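The Trouble With Clear Things
How a small lab in Distow is teaching robots to handle the objects they can barely see

Ask a person to pick up a drinking glass in a dark kitchen and they'll usually manage it. They reach a little slowly, they let their knuckles brush the side, they adjust, and a moment later they're at the sink filling it up. Ask a robot to do the same thing in a bright room with an expensive depth camera over its shoulder, and there's a fair chance it will close its fingers on air, or drive them straight into the glass, because as far as the camera is concerned the glass was never there.

I had heard this complaint for years before I went to Distow in February to visit the lab behind a project called Ikov, and I'll admit I had filed it away as one of those problems that must surely have been solved by now. It hasn't been. Depth cameras work by measuring light that comes back to them, and clear plastic sends a good part of that light somewhere else. What you get is a map with holes in it, or worse, a map showing the table behind the object as though the object were made of nothing.

The Ikov group has come at this from the side of the hand. They began with people. Someone holds a gripper tool with a camera mounted on it, walks up to a table, and does the job the robot will one day be asked to do. The camera records what the fingers would see on the way in, and the software learns from those recordings how an approach ought to go. No arm is needed while the recording is being done, which makes the whole business cheaper and a great deal more cheerful to watch.

For the clear-object work they gathered 1000 of these short recordings. After setting aside the ones where the tracking had slipped, they were left with 875, and those are what the current model was trained on. I spent most of an afternoon watching more of them being made, and I can report that it is soothing in the way that watching somebody else fold laundry is soothing (I was offered a turn, and I was terrible at it).

What the model seems to pick up on is the small stuff that a depth map throws away. A cut edge catches the light and turns into a bright line. A printed picture inside a clear block stops at a crisp border, and the plastic keeps going well past it, so a robot that trusts the print will misjudge where the thing ends.

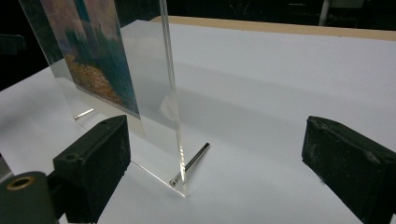
The group's word for all of this is "edge manners," and I've grown rather fond of it. A gripper with good edge manners comes in wide, watches how the highlights slide as it moves, and starts closing only when the line of the edge and the motion of the hand agree with each other. In the lab's latest round of tests the model got hold of a clear object in 80 percent of its tries. The older method, which leaned on depth alone, did so badly with the thinnest pieces that the group stopped running it on them.

There are plenty of things it still can't do. Two clear objects touching each other confuse it terribly, and so does a strong lamp placed low to one side. A partner workshop, Chantharasri, has been testing the same model under its own lights, and its results have been patchier, which the Ikov people were quite open about. They suspect their own recordings were made in rooms that were too much alike, and the next batch will be gathered in kitchens and shops and anywhere else that will have them.

After that comes Arkuvura, a follow-up project that will add a sense of touch to the fingertips, so that a robot, like the person in the dark kitchen, can brush against the glass and learn something from it. I asked how long it might take, and was told to come back next February and bring my own glasses to try. I have a chipped one at home that I've already set aside for them.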